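Stoment x Holano low-top, drop notes

Quick one this week, packing orders all day. The Stoment x Holano low is finally on the calendar. Saturday, November 19, 2022, 2000 pairs, online plus the Saavedra shop. No raffle. First come, so set an alarm.

Colors are bone and a washed green. Suede toe, mesh sides, gum sole. Designer is Tetsuya Kuroda, same guy who did the Nitudine slip-on back in May (still wearing mine, heel is toast). Fit runs long. Went down a half size and teh toe room is still fine. 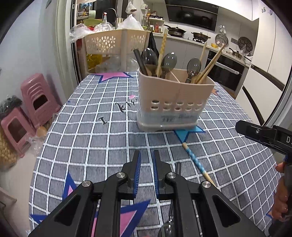
Grippers out, one marked DA.

Spare laces come in the box, green and off-white. The green ones look better imo. Insole pulls out easy, if you use your own. Tongue label is stitched this time, not glued, thank god.

Saavedra gets 376 pairs of the total. Doors at 10, line starts on the parking lot side, limit 2 per person. Bring ID. They wont hold sizes over the phone so dont call.

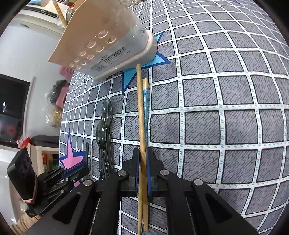 Restocks and leftovers

Nitudine slip-on, black only, 62 pairs left, small sizes mostly. Full price till they're gone. Holano socks back in too, three-packs. Returns from last month are all processed, check your email before writing in.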